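Pondale Makers & Menders – Community Help
Hand skills > Suturing practice > Pads and thread

My practice pad keeps tearing and my thread won't stay where I put it

Posted by Leonor Rebelo

Hi all, long-time reader, first time posting. I'm teaching myself to suture on one of those pink rubbery pads (I start a vet nursing course in April and I'm the sort of person who panics early). I bought a Butetti pad, the plain one without the mesh in it, and a box of black thread, and I've been going at it at the kitchen table most nights after the kids are in bed.

Two problems. First, the pad tears. I get a nice bite, pull the thread through, and by the time I'm tying off there's a little rip running from the hole toward the edge of the cut. After 14 stitches one side looks like a cheese grater. Second, the long end of the thread goes everywhere. It gets under my hand, it loops round the needle holder, and last night I tied a lovely neat knot with a bit of tea towel in it.

Is it the pad or is it me? I don't mind buying a better one but I'd like to know before I spend another $60. Also, is there a colour of thread that's easier to see? My eyes aren't what they were.

3 replies

gumleaf_dot

It's the pad. Get a mesh one. The plain ones all tear, I went through heaps of them.

Wendell at the back bench

Bit of both, I reckon, and I wouldn't bin that pad yet! I've been fiddling with this stuff for years (I tie flies as well, so the hands never get a rest) and I've wrecked plenty of pads in my time. I'll go through it in the order I'd sort it out at my own table.

The bite

Most tearing comes from going in too close to the cut. Move out a few millimetres on both sides and go in with the needle pointing straight down, then roll your wrist so it follows its own curve. If you push it through flat like a sewing needle you're levering on the pad the whole way, and soft silicone hates that. Try a row along the fresh side of yours before you do anything else. Turn the pad round too, so you're always working toward yourself.

The pull

Slow down on the pull-through. I used to yank it like a lawnmower cord. Draw the thread in line with the stitch, with a finger of your other hand resting on the pad beside the hole, and stop when you've got a short tail left. When you tie, you only want the edges to touch. If the pad is puckering up into a ridge, you've gone too far, and there's your rip.

The pad itself

Plain pads are softer and they do tear sooner, dot's right about that. I've had a Clilteletti with mesh for ages and it's still going, but it's stiffer and I found it made me lazy about my bites. If you do buy one, keep the old plain one for knots. Don't leave either of them on a windowsill, mine went tacky on top. Warm water and a drop of dish soap, pat it down, then a dusting of cornflour – that's all the looking after they need.

Thread and where it goes

Stay with black. On pink it's the easiest thing going, even when the thread is really fine, and you can follow the whole line of it back from the jaws. I tried a pale blue once and spent the evening hunting for it. What helps with the tangles is giving the long end a side and sticking to it. I lay mine off to the left, in one long easy curve, and I have a look at where it is before I open the jaws for the next grab. If it's lying close along the tool, flick it clear first, otherwise you'll close on a loop. Cut shorter lengths as well. You'll thread up more often and swear a lot less.

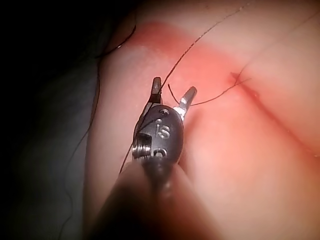
Light and the tea towel

Lose the tea towel, for a start. I use a wipe-clean placemat with a square of that grippy drawer liner under the pad so it doesn't wander off. For light, bring a lamp in from the side opposite your working hand and get it down low. An overhead light puts your own knuckles in shadow right where you're trying to see, and shiny jaws will glare back at you if the lamp's too high. I've got a Lobo clip-on one and any bendy-neck lamp would do the same job. If your eyes are struggling, chuck on a pair of chemist readers one step stronger than you'd use for a book.

Have a go with wider bites for a few nights and let us know how the tearing is. Good luck with the course!

Leonor Rebelo

Thanks both. Wendell, I was definitely going in too close, I measured a couple of my old ones and they were practically on the edge. Did a row further out tonight and only one tore (that was the yanking, I felt it go). Tea towel is in the wash. I'll hang off on the mesh pad until I've used up the other side of this one.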